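### 3.2 Soiling and seam wear

Caps in the Carrilho set were graded on brim soiling and seam condition – the two measures used by Vasseur and Rey. Grades ran from 1 to 5. Canvas brims were read from the underside, where stitching rows give a fixed reference for locating marks.
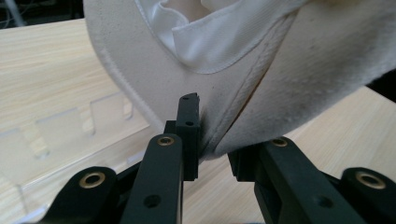

Vol. 73, p. 680

**Figure 4.** Cream canvas cap, underside. Faint grayish smudges on the brim; tan-brown line at the crown fold.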